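Summary of Findings

This report reviews how the Premton campus clinic kept seasonal flu vaccine cold between delivery and use. Kristine Tiongson and Florian Mayrhofer read the refrigerator logs for May and compared them with the written procedure. 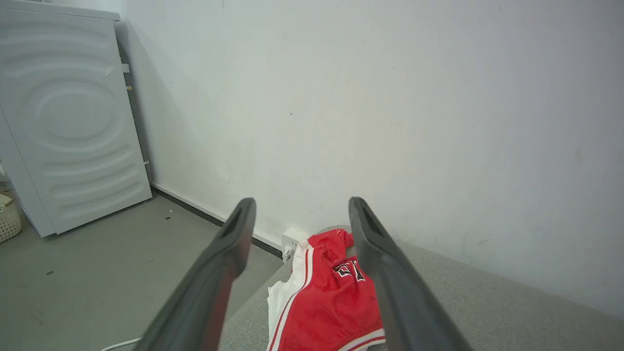

Of the 12 log sheets, three lacked an afternoon reading — all from days with a single nurse on duty. No recorded temperature fell outside the permitted range. 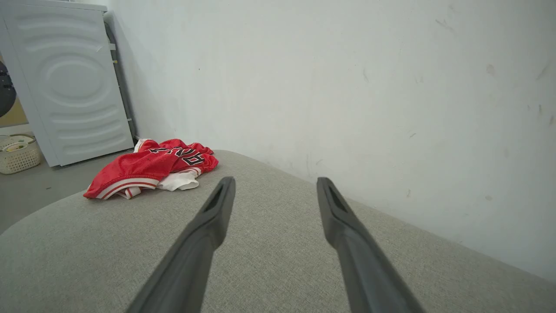
Recommendations

The clinic should name a second person to take readings and should keep completed sheets for two years.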